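Sumano Bench Cell Rules: FAQ

Which rules apply to a shared table?
Cekex site rules, section 5. The Tello checklist covers the arms only.

How often is the stop circuit tested?
Every 300 hours of running, and at the full service at 4000 hours.

Who may change the speed limit?
Holders of a Kolgate cell permit. Log the change on form 2431.

What may be left within reach of the arms?
Task objects only, placed so that each can be gripped without dragging another. Straps and cords count as part of the object: a tape measure whose strap reaches the rim of the plate must be moved before the run. Drinks bottles must have the cap on. 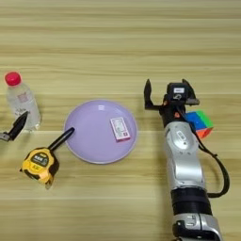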